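**Notes for the talk: the Lulimis hand-held gripper kit, after one weekend of use**
Speaker: Ovidiu Toma. 03/02/2018, second slot, 13 minutes.

Start slowly. Thank the hosts at Eltulero. Say that we pay for our kit ourselves and Luangrath, who sells it, did not see these notes.

What is in the offer:

- 2 grippers, one for each hand
- marker blocks, already mounted
- software license for one year
- support by e-mail, answered in the working week only

Explain the idea in one sentence: a person does the task with the grippers in the hands, and the robot learns later from the recordings. Do not go into the training part, Flullolent has a separate talk for it in May.

Now show the pictures. Wait a little on each one.

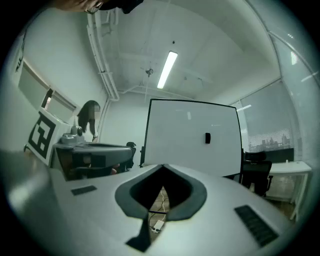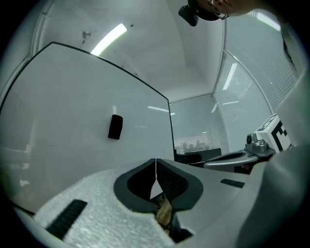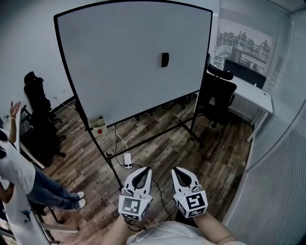 Nantana Kaewmanee asked me at the rehearsal if the price is fair when a small team will record maybe only a few days in a month. Her opinion is that such a team should rent first, and that the seller should say so on the order page.

My answer: I agree with half of it. Renting is good for the first trial. But each rented set must be calibrated again when it arrives, and for us this took most of a morning.

Points I liked:
- The grip feels natural after up to 200 recordings, before this I was stiff.
- The manual is short and has clear drawings.

Points I did not like:
- The wrist gets tired. Plan 4 breaks in a day.
- The software gives no warning when the disk is nearly full. We lost one session by this.
- Spare finger pads are sold only in large packs.

If there is time, tell the story of the wrong charger. If not, go directly to the questions and leave the price table on the screen.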